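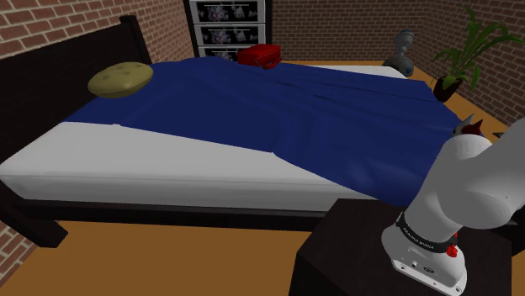
A simulated bedroom with an arm reaching over the blanket. Render: Pilum

Pilum opens household chore trials to outside teams

GRINITZ: Robotics software firm Pilum will open its simulated household chore trials to outside teams in March. The set, named Benden, has 36 chores, among them bed-making and clearing a bench.

In the latest round, Pilum ran 712 attempts at straightening a blanket. Results varied with how the fabric was folded at the start, and the company does not consider the chore ready for homes.

Khosravi, a linen service, will advise on the next 3 chores. Teams may enter up to 2 control programs each. Entry is free.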